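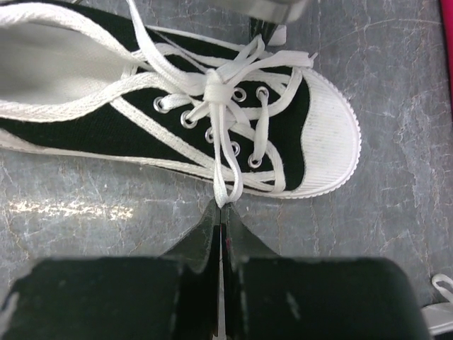

Die Finger des Vavus an den Schnürsenkeln eines Leinenschuhs, aufgenommen mit der Handgelenkkamera.

Start Tests Greifer Arme Software Kontakt
Lesezeit: 2 Minuten

Vavus von Samier im Test: Parallelgreifer für weiche Teile

Samier verkauft den Vavus als Zweifingergreifer mit Handgelenkkamera und Steuersoftware. Das Set kostet 3000 Euro, der Arm ist nicht dabei. Wir haben ihn an einem Arm von Arriaga betrieben, die Adapterplatte lag bei. Für Montage und Kalibrierung brauchten wir etwa 60 Minuten.

Die Finger sind breit und kantig und laufen zur Spitze hin keilförmig zu. Für Schnürsenkel reicht das. Liegen die Enden frei, fasst der Greifer sie sicher. Auch ein Knoten stört nicht, solange die Enden darunter heraushängen. Liegt der Senkel flach auf der Tischplatte, schieben die Spitzen ihn öfter weg. In einer Serie von 10 Versuchen mit flach liegendem Senkel gelangen sechs.

Die Kamera sitzt nah an den Fingern und zeigt die Spitzen jederzeit mit. Beim Anfahren ist das nützlich. Die Finger verdecken allerdings einen großen Teil des unteren Bildbereichs. Auf matten Flächen zeigt auch die Beschichtung der Finger nach einiger Zeit Kratzer, die Funktion leidet darunter nicht.

Schwächer ist die Software Meltuveck. Die Greifkraft lässt sich nur in groben Stufen einstellen, und nach dem Update vom Mai mussten wir zweimal neu kalibrieren. Die Anleitung gibt es bisher nur auf Englisch. Ersatzfinger werden paarweise geliefert, Lieferzeit bei uns 2 Wochen.

Wer mit Textil, Kabeln oder Schuhen arbeitet, bekommt einen brauchbaren Greifer. Für sehr dünne Fäden würden wir ihn nicht kaufen.

Stand: Oktober 2026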